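Search tickets and replies...

Ticket 874: Shared workshop, simulated kitchen, wrist camera view is sideways and too much wall
Status: open
Opened by: Barbara Pietrzak
Project: Clurklow (home build, two arms)
Opened on: Jul 12, 2021

What I want to do

I am building a two-arm robot at the Provorham workshop. The real arms are not finished, so at present I work only in the simulator. The task is that the left arm takes the long handle of the purple cabinet and pulls the door open. The right arm should wait and keep out of the way. Later I want to run the same program on the real robot, so I would like the camera settings to be correct from the beginning.

What is wrong

I have two problems and I do not know if they are connected.

1. The view from the head camera is tilted very much. The cabinet goes across the picture on a diagonal and the walls also. In my config the roll value is zero.

2. In one gripper camera view I get almost only tiles between the fingers. When the arm is waiting this is not a big problem, but my handle detector takes the lines between the tiles as thin bars. It gave me up to 8 false handles from one picture.

The version of the simulator is the one from the Anach package, installed in November. I did not update it after this, because the other members use the same computer.

What I tried already

- Restarted the simulator and loaded the room again. No change.
- Set the head camera roll by hand to 100 degrees, only to see if the value is read at all. The picture did not move. I put it back to zero.
- Removed my own config file and used the one which comes with the Crăciun robot model. Same tilt.
- Made the gripper open and close with the keyboard. Both fingers move as they should, so I think the joint names are right.
- Changed the floor color of the room to orange. This helped the detector with the floor, but the tiles on the walls stay as they were.

Views from the simulator: 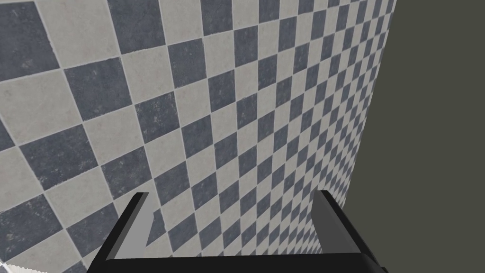
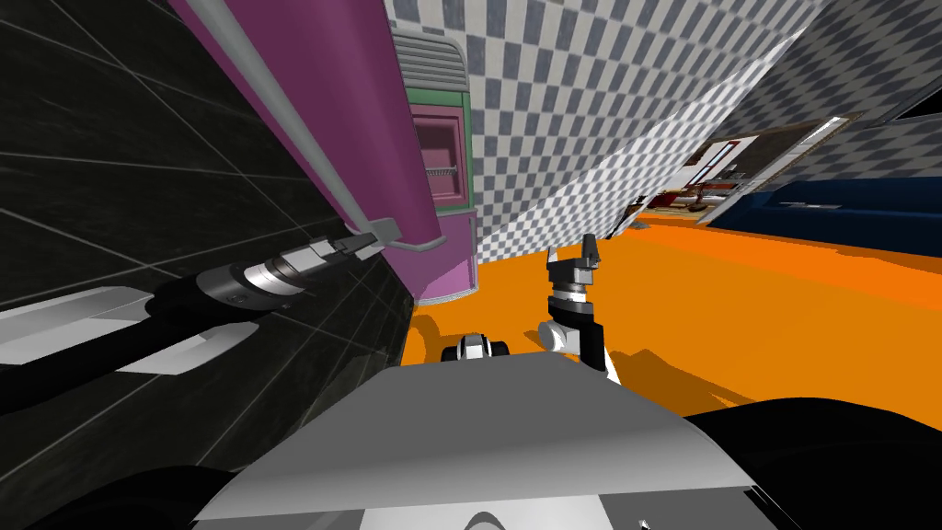

Ticket 874, gripper camera first, then the view over the robot body with the left gripper at the handle.

Please look at the second view. The fingers of the left gripper are up at the silver bar, near its lower bracket. From this view I cannot say if they are closed around it or only press on it. The contact sensor in my log shows a value for one finger only, so I suspect that it is only pressing. I would prefer to take the bar higher, more far from the bracket, but with the tilted view I have difficulty to choose the point.

Notes added the same evening

I read the model file line by line. The head camera is not attached to the head link. It is attached to the torso link, and the torso link has its own rotation, written in radians. My config is in degrees. So it is possible that my roll value is read and then replaced by the one from the model. This would explain why the 100 degrees did nothing.

I made a copy of the model file and wrote the camera rotation there directly. The picture turned, but now the camera looks too much down and I lose the top of the cabinet. I think the order of the rotations is different from what I expected. I will try the other order tomorrow.

For the detector I made a small change. It now accepts a bar only if it is silver and if it is longer than a limit which I set by hand. The false handles went down to 2. I am not happy with a limit set by hand, but for this room it is enough.

Questions for whoever knows this model

- Which rotation order does the torso link use?
- Is there a way to turn off the wall texture only for the gripper cameras? I do not want to change the room for the other members.
- Does the contact sensor need to be turned on separately for each finger? In the file I find only one entry, and I am not sure if it is for the pair or for one side.

My copy of the model file is in the shared folder under Clurklow. Please do not write over the original one. I leave the ticket open until the camera is right.

Barbara Pietrzak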